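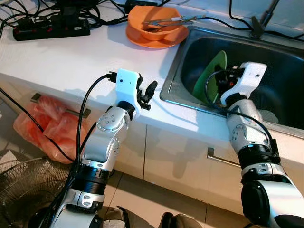
Planner says success, wrist says otherwise (bimanual, dishes, motion planning)

Posted in Manipulation Software by Veronica Coman

I have been fighting this for most of August and then some, and I would like somebody to tell me I'm being dumb in a specific, fixable way.

Two arms, parallel development of gray hairs. The job is taking dishes out of a sink and putting them on the counter. The right arm does the reaching into the basin, the left one is supposed to stay out of the way until it's needed. We run the Erniso planner on top of a joint controller I mostly wrote myself, so feel free to blame me.

Bowls are fine. Plates are the trouble, and only when they're standing on edge against the back wall of the basin. The planner finds a path, reports success, the arm goes in, the fingers close on the rim, and then on the way out one of two things happens:

1. The wrist swings through a huge arc, as if it had remembered an appointment on the other side of the room, and the controller trips on joint velocity.

2. It lifts fine for a moment, then stops with a tracking error on the second wrist joint. No contact that I can see. The log just says the following error exceeded the limit and wishes me a good day.

The basin is in the collision scene as a box with a hole in it. The plate gets attached to the gripper as a collision object after the grasp. Replanning budget is 600 ms. I've tried raising it, and the planner used the extra time to find a more elaborate version of the same bad idea.

Perception seems okay. The segmentation loses the far part of the rim when the steel gets shiny, but the pose estimate comes back stable enough that the grasp lands. Depth on the basin walls is mush, so I don't use it and rely on the measured box.

What should I look at first?

Casimiro Prieto

Have you tried a different planner? We had problems with Erniso and moved to Kasten and it's much better. Also check that your firmware is current.

Trinidad Barroso

Changing planners is a fine way to spend a month and then have the same two problems with new error messages. I'd leave it alone for now.

You have two bugs that happen to take turns, so split them up.

The big swing is your inverse kinematics picking a different wrist branch for the retreat pose than the one you used for the grasp. The hand ends up in a perfectly legal place and the joints take the scenic route to get there. Plates on edge make it worse because the grasp puts you close to where the wrist axes line up, and from there either branch looks equally cheap to the solver. Bowls don't push you into that corner.

What I do is stop asking for the retreat as a free-space goal at all. Plan it as a straight Cartesian segment, seeded from the current joint state, with a cap on how far any joint may jump between waypoints. If the segment can't be completed, fail, and go choose another grasp angle. And do this check before you go in. Grasp and retreat should be one query, accepted or rejected together. If you only find out there's no decent exit while holding crockery, the software has made its decision a bit late.

While you're at it, print the joint path for the last bad run and look for the waypoint where the wrist flips. I'd bet lunch it's right after the lift begins.

The second one, the tracking error with no visible contact, I wouldn't call a planning bug at all. 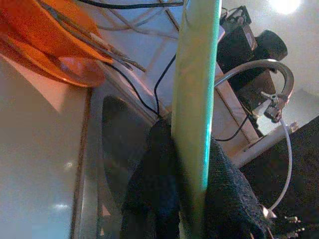 Your collision model almost certainly contains the links, the gripper and the plate, and nothing else. Mine did for the better part of a year. Cables, hoses, and whatever was left near the work area by the last person in a hurry are all real to the arm and invisible to the planner. A cable that goes tight halfway through a wrist roll looks exactly like what you describe: torque climbs smoothly, no impact spike, then the following error trips. Plot the motor current on that joint against joint angle for a few runs. If it always starts climbing at the same angle, whatever the plate is doing, you've found your obstacle and it is attached to you.

You have three ways out and I've used all of them. Tighten the software limit on that joint to just short of where the current rises. Hang a fat capsule off the link as a stand-in for the cable. Or add a cost on total wrist rotation so that the planner stops winding up over several picks, which mine did with great enthusiasm – every pick legal, every pick a little more twisted than the last.

Start with the limit. It's one line in a config file and you'll know by the end of the day.

Ingeborg Stöckli

Agree with Trinidad, mostly. Two additions.

Check the payload. If the controller's gravity compensation still thinks the hand is empty when the plate is attached, you get a steady offset right after lift, and a tight error limit will trip on it. Attaching the object in the planning scene does not tell the controller anything. These are two separate programs and they aren't on speaking terms unless you introduced them.

Also, your basin box. If the padding is too generous, the start state of the retreat is already "in collision" with the plate against the wall, and some setups quietly nudge the start state until it's valid. That nudge can be enough to put you on the other wrist branch. Allow contact between the plate and that one wall for the first bit of the lift, then switch the check back on.

Veronica Coman, Fri 22 September

Following up for whoever finds this by searching the error text at night. Branch flip confirmed, at waypoint 40, shortly after the lift begins, so I owe somebody lunch. The single grasp-and-retreat query gets rid of the swing. It also rejects a lot more grasps than I'd like, but it rejects them with the arm parked.

The start state nudge was on by default. It is now off.

The current plot rises at the same angle with and without a plate. I've pulled the limit in and the trips are much rarer, though I still get one now and then at the far end of the basin. Payload is next on the list. Casimiro, the firmware was current.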